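Murkden block set, notebook, January

Picking up from the page on the second box. Still working through the sorting of the block pieces before the Inwood room needs them back. Started at 1310, after lunch, with the door propped open for the dust.

Where things stood: the long shelf is done and labeled. The Ziser crate is unpacked down to the cardboard divider. The odd pieces that had been living in coffee cans are all in one carton now, and the cans went to recycling. I kept one can for pencils.

First job was washing. Warm water and a small squirt of dish soap in the utility sink, soft brush for the corners, then a rinse. I did the greens first and changed the water before the reds. I don't know that it matters, but last month a batch came out with a dull film on it and I suspect the water had been used too long. Towels on the side counter, pieces laid out on them with a gap between each. Anything with old tape residue got a wipe with rubbing alcohol before it went in the sink. The residue comes off more easily when the piece is dry, so do that step first. I forgot on the first few and had to go back.

While they dried I went through the check sheet. The sheet still has a line for "yellow, long," and we don't have any yellow in this set. Crossed it out in pen. Also crossed out "lid," which belongs to the old set. Whoever retypes the sheet, please drop both lines and make the notes column wider. My handwriting does not fit in it.

Edge check was slow. I ran a thumbnail along each edge and felt for burrs. Found 3 pieces with a raised spot near a corner. Took them down with the fine sanding stick, a few light strokes each, and wiped them again. One still feels a little rough and I put it in the envelope marked "look again" instead of back with the others. If the envelope turns up empty, it's because somebody put the piece back in without reading the front of it, so read the front of it.

Then the mixed bin. I'm keeping red and green together in the gray one for now. Separate bins look tidier on the shelf, but the pieces get used together and end up mixed by the end of the day anyway. Only a small handful goes in at a time. When the bin is loaded up, the ones underneath get scuffed and it's hard to see what is there.

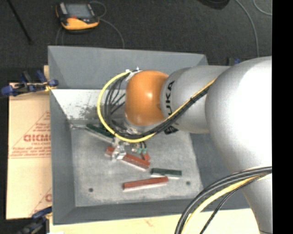 Red and green pieces in the gray bin.

The sloping walls on this bin are good. The gray also helps, both colors show up well against it, and the matte surface doesn't throw glare back at you under the overhead lights. I would like a second one the same. Ekinci had them in the catalog under storage, and the page is folded down in the binder. Check the inside measurement before ordering. The catalog gives the outside only, and we got caught by that with the shelf trays.

Labels: the label maker ran out of tape partway through. I finished with masking tape and a marker, which is fine until the tape curls. Replacement tape is the 9 mm, not the wide one. There is a wide one in the drawer already from the time we bought the wrong size.

Storage for the rest. Cartons go on the lower shelf, with the writing facing out. I put a sheet of foam in the bottom of each and cut it from the roll behind the cabinet. The roll is getting short. Cutting foam with the box knife leaves crumbs everywhere, and the long scissors did a cleaner job. Swept up afterward and emptied the dustpan.

One thing I tried that didn't work: color dots on the carton ends. The green dots we have are closer to blue, and from across the room I picked the wrong carton twice. Peeled them off. Plain words are better.

Finished at 1653. Sink rinsed, towels hung on the rail, brush standing up in the can so the bristles dry. The sanding stick is back in the top drawer. The alcohol bottle is back in the metal cabinet with its cap on tight.

Left to do:
Look again at the piece in the envelope.
Print proper labels once the tape comes in.
Measure the inside of the gray bin and write it in the binder next to the Ekinci page.
Retype the check sheet without the yellow and lid lines.
Go through the rest of the Ziser crate, under the divider. I lifted a corner and it looks like more of the same, with some packing paper.
Ask Inwood whether they want the cartons or will bring their own.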